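시트지 리폼, 어디까지가 인테리어고 어디부터가 자기기만인가
자취살림 게시판 > 잡담 | 조회 532 | 댓글 7

베란다철학자
월세방 3년차. 싱크대 문짝이 누렇게 떠서 나뭇결 시트지를 질렀습니다. 한 롤 3000원. 문짝 두 개 붙이고 나니 손이 안 멈춰서 신발장, 콘센트 커버까지 갔고 지금은 냉장고를 보고 있습니다. 말려주시든지 헤라를 추천해주시든지 해주세요.

갈랑동주민
냉장고는 하지 마세요. 저 작년에 했는데 모서리부터 들떠서 지금은 낙엽 지는 냉장고랑 삽니다.

stosel_77
모서리는 드라이기로 데우면서 당기면 붙어요. 안 데우고 붙여놓고 시트지 욕하는 분들이 제일 많음.

갈랑동주민
데웠습니다. 데웠는데도 떨어진 사람 여기 있고요. 평평한 문짝이랑 둥근 모서리는 다른 문제예요.

무광중독
애초에 나뭇결이 문제 아닌가요. 플라스틱에 나무 무늬 붙인다고 누가 속습니까. 그냥 무광 흰색 하세요. 때 타면 닦으면 되고.

베란다철학자
손님이 1년에 2명 오는데 누굴 속여요. 저만 속으면 됩니다.

살림은장비빨
원통에 감을 때 팁 하나. 결은 세로로 가게 놓고 한쪽 끝부터 천천히 돌려가며 붙이세요. 위아래 여분은 칼날 새걸로 바꿔서 한 번에 자르고요. 무딘 칼로 여러 번 그으면 테두리가 쥐 파먹은 것처럼 됩니다. 그리고 집주인한테 허락은 받으셨죠? 떼면 끈끈이 남아서 보증금에서 까이는 경우 봤어요.

베란다철학자
집주인 얘기는 못 본 걸로 하겠습니다. 냉장고는 보류하고 작은 통으로 합의 봤어요. 칼은 바꾸겠습니다. 다음 달에.

무광중독
통은 인정. 근데 주름은 어쩌실 건지.
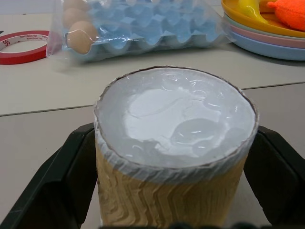 나뭇결 무늬로 감싼 통. 옆면 주름은 살짝, 테두리는 들쭉날쭉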